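Fitbridge puts its card-table trainer out on subscription

Ilango Poduval has spent most of his working life on arcade machines and ticket printers. For the past two years he has run the simulation side of Fitbridge, a small firm whose one product, Kistano, lets a customer set up and test a robot arm on a computer before paying for a real one.

Kistano is sold mainly to people who make tabletop games and to the workshops that sort and pack them. The customer picks an arm, a table and a room, lays out the pieces and sets the arm to work. "Most of our buyers have never owned a robot," Poduval says. "They want to know if the thing can reach the far corner of the mat. That is the first question, every time."

The service costs 86 pounds a month for one seat. A workshop licence is 391 pounds and covers as many seats as the building needs. Both come with the same rooms and the same arms, and Poduval says he has no plans to hold anything back for the dearer one.

Brian Makokha was one of the first to take the workshop licence. He manages packing at Jokitz, which makes card games for schools, and he ran Kistano for most of October before ordering any hardware. He found the setting up slow. "It took me a whole afternoon to get the table height right," he says. "The manual gives you the number but it doesn't tell you where to type it."

Poduval accepts that. The manual is being rewritten by Tumaini Mushi, who joined from the support desk and has answered that question more often than anyone.

Makokha's other complaint is with the cards. In the first version they slid too easily, and a layout that worked on screen had to be tried again with the friction turned up. The current version has 50 surface settings, from felt to bare wood, and he now leaves it on the one for rubber mats.

Asked why the rooms have patterned floors and sockets in the walls when the work is all on the table, Poduval says customers can swap them as they like. "A plain grey box is quicker to draw. But if you train a camera in a grey box it gets confused in a proper room, so we give people a choice of floors."

The card layout is the one he uses for demonstrations, with the backs showing and gaps left in the rows.

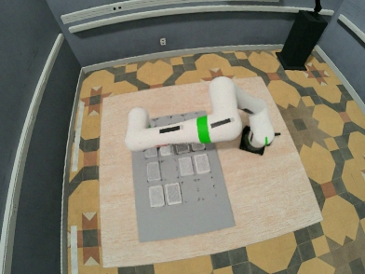
What comes next

A version for board games with raised pieces is being tested by Elibariki Kioko at Kirui. Poduval won't give a date for it. Existing customers will get it at no extra charge – "they've put up with the manual," he says.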